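April 13, 2018
Plorstead sim, teleop demos, living room set

Collected 34 demos today with the handheld controller, 9 discarded. Most of the discards are my own fault: clutch released mid-reach, so the arm target jumped when I re-engaged. Lowered translation scaling at the start of the afternoon and the jumps got smaller. Rotation scaling left alone.

Luvatden logger dropped the gripper channel on 2 of the kept runs. Joint data is fine in both. Marked them partial – do not feed them to the cloning job until the channel is rebuilt from the command stream.

Replay check: open loop from recorded joint targets, same seed. Drift is worst on approaches over the glass-topped table. Depth on that surface still looks suspect to me. Try an opaque material as a control before blaming the controller.

Base start poses go on the open floor between the table and the sofa. Keep clear of the chaise, the collision mesh there is coarse. 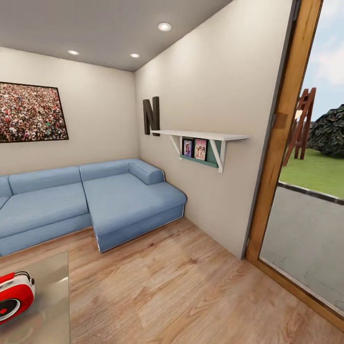

Episode length cap is 355 steps. Slow operators will hit it, so raise it before the July batch. Cimis export still wants quaternions w-first, ours are w-last. Converter is in the Hjaltadóttir branch, not merged.

To do: rerun partials, fix clutch re-anchoring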